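Skondville Play Library
Room Safety Checklist, August, with comments
Checked by: Neusa Godoy
Toys on the register: 267

Entrance and floor
1. Exit door opens fully from inside. OK.
2. Mats flat, no curled corners. One corner lifting by the book shelf. Tape is a trip hazard too, so replace the mat.
3. Outlet covers in place. OK, 2 spares in the desk drawer.

Shelving
4. Units fixed to wall. OK. The Marinho unit has a loose bracket at the top left. Tightened, check again next month.
5. Heavy items on bottom shelf. Wooden blocks had been put back on the third shelf. Moved down.

Large toys
6. Play kitchen: feel around burners and sink for cracks and sharp edges, and try to lift each part. Anything that comes off goes in the small parts tester. Pass. Sponges are replaced monthly.
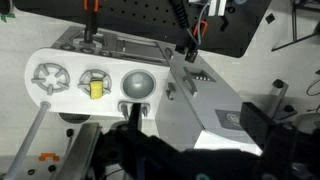 7. Ride-on cars: wheels and axles tight. Two fail, both Biltovell. Removed from loan until parts come.
8. Dollhouse: hinges and roof catch. Pass. Paint worn on the chimney, no flaking.

Stability
9. Push each standing toy from the side at 55 cm or at its top edge, whichever is lower. It should not tip. All pass. Repeat after anything is moved.

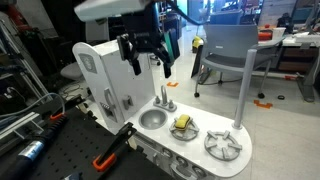
Play kitchen with sink, burners and sponge (items 6 and 9)

Cleaning and records
10. Cleaner locked away. Cupboard was shut but not locked at 8:40 a.m. Spoke to the morning desk.
11. Loan cards match toys returned. Card 179 (Brestness train set) is missing its parts list. New one to be typed.
12. First aid box full. Needs small bandages.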